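We use cookies to remember your settings. Accept | Manage

Repair first, replace later

My van is old and I am not ashamed of it. It passed 251 thousand kilometres in December, and every garage between Jurkow and the coast has already told me to sell it. I think they are wrong, and I want to explain why.
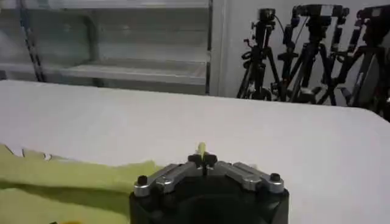
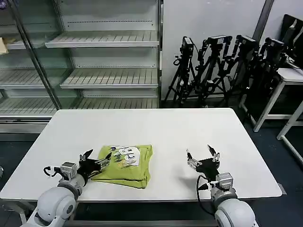

One reader from Flendine wrote under my last article that an old van is a hobby for people who have free time, and that anybody who must be at work at seven o'clock should buy something with a warranty. I have thought about this remark for several days. It is fair, but I do not agree with it.

My starter motor stopped working in the winter. The workshop offered me a new one for 329 euros, plus fitting. They did not open the old one. I took it home, and on the bench I found worn brushes and nothing else. The brush set from Fuchs, a small parts shop near the station, was 11 euros. The work took me one evening, and I am a slow worker.

I do not say that everybody must do this at home. Brakes and steering I leave to a mechanic, and I pay for it gladly. But a mechanic should at least look inside the part before he puts it in the bin. When I was an apprentice at Bakell, we had a shelf for used alternators and starters, and on quiet afternoons we repaired them. Today the price of one hour in the workshop is so high that the quiet afternoon does not exist any more.

So the customer pays for a whole new unit, and often the new unit is of worse quality than the old one. I had a cheap water pump which lasted 59 days. The original had lasted since the van was built.

What I would like is simple - two prices on the estimate, one for repair and one for replacement, and let the owner choose. Some people will still choose the new part, and they will be at work at seven. I will take the brushes.

Thu 4 May

14 comments | 6 shares

Contact | Back to top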